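Ticket 3013
Queue: Building Systems, Plullcombe
Category: Water heating / controls
Priority: Normal
Status: Resolved, monitoring

Summary: Hot water at the second floor kitchen drops to lukewarm after a short draw. Heater shows no fault code.

Reported symptom
Sink runs hot at first, then falls off and stays lukewarm until the tap is closed. Started in December after the circulation pump was replaced. The first floor restrooms are on the same heater and have no complaints.

Environment
Heater: Flurnley tank unit, controller firmware 7
Circulation pump: Lamptey, timer mode
Mixing valve: under the kitchen sink, adjustable, brand plate missing
Monitoring: Brulemness logger on the supply and return lines

Log

Entry 1
Checked the controller. Setpoint unchanged from the last service sheet. No stored faults. Cleared the event buffer and restarted the unit so any new event would stand out. Ran the kitchen tap. Symptom reproduced on the first try.

Entry 2
Pulled the logger data. Supply temperature at the tank outlet is flat through the whole draw, so the tank is not running out and the burner is keeping up. The return line warms up while the kitchen tap is open, which it should not do with the pump off. Suspected crossover between hot and cold.

Entry 3
Crossover test: closed the cold inlet valve at the heater and opened the hot side of the kitchen tap. Flow should stop once pressure bleeds off. It did not stop. Cold water is getting into the hot side somewhere downstream of the heater.
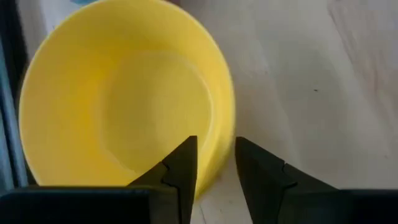 Entry 4
Isolated the branches one at a time with the inlet still closed. First floor branch closed: flow continues. Kitchen branch mixing valve closed at both stops: flow continues, a little weaker. Return line ball valve closed: flow stops after a few seconds. The crossover path is through the return line.

Entry 5
Inspected the return piping at the pump. The old pump had a check valve built into the outlet. The Lamptey replacement ships with the check valve as a separate insert, and the insert was not installed. With the pump idle, water from the cold tee at the bottom of the tank can run backward up the return line and mix in at the far end of the loop. The kitchen is the last fixture on that loop, so it gets the worst of it.

Entry 6
Shut down the pump, closed both isolation valves, drained the section, and fitted the insert with the arrow pointing toward the tank. Replaced the union gasket while it was open — the old one was flattened on one side. Refilled and bled the line. No leaks at the union.

Entry 7
Repeated the crossover test. Flow stopped as expected. Ran the kitchen tap hot for 14 minutes. Temperature at the tap held steady. Return line stayed flat on the logger with the pump off.

Root cause
Missing check valve insert on the replacement circulation pump.

Follow-up
Add the insert to the pump replacement checklist. Leave the logger connected until Thursday, then export the data and attach it to this ticket. Mixing valve still needs a new label, low priority, moved to its own ticket.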